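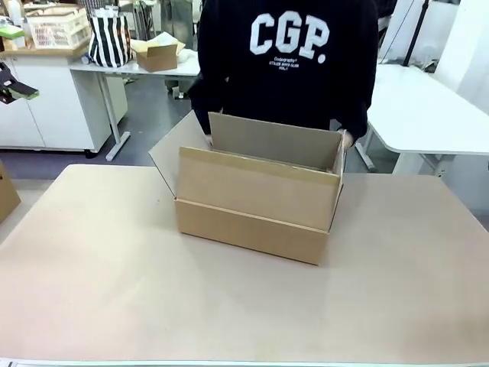

Beryl Cheetham – notes d'intervention, Clumura, 18 février 2026

Diapo 1. Démarrer sans bonjour interminable. Poser tout de suite la question : qui, dans la salle, a déjà relu un carton trois ans après un déménagement et compris ce qu'il avait écrit dessus ?

Diapo 2. Le « tri en une fois ». Je n'y crois pas. La méthode Lightfoot promet un logement vidé en 6 jours. J'ai demandé sur quels foyers c'était mesuré, on m'a envoyé une brochure. Marquer une pause ici.

Diapo 3. Mon relevé de Jandalville : 1 026 objets mis en carton, dont 66 ressortis dans l'année. Préciser que c'est un seul ménage et que je me méfie aussi de mes propres chiffres. Ne pas laisser dire que le reste était inutile – les papiers de succession dorment dix ans et servent un matin.

Diapo 4. Les étiquettes. « Divers » est une catégorie qui grossit toute seule. Lire les cinq exemples de Ponham, vite, sans commenter. Si ça rit, enchaîner.
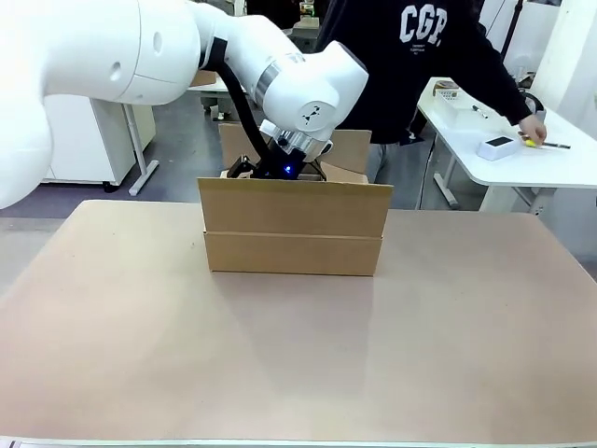

Faut-il étiqueter par pièce ou par usage ?
Par usage, à mon avis, car la pièce change d'un logement à l'autre et l'usage beaucoup moins. Je n'ai pas d'étude à citer là-dessus.

Diapo 5. Le garde-meuble. Comparer le loyer annuel à la valeur de revente du contenu. Les loueurs détestent ce calcul. Rappeler que la première offre à prix cassé finit en mai, et que personne ne relit le contrat à ce moment-là.

Diapo 6. Couper si retard. Sinon, l'histoire du buffet de ma tante, version courte. Puis questions, micro au premier rang.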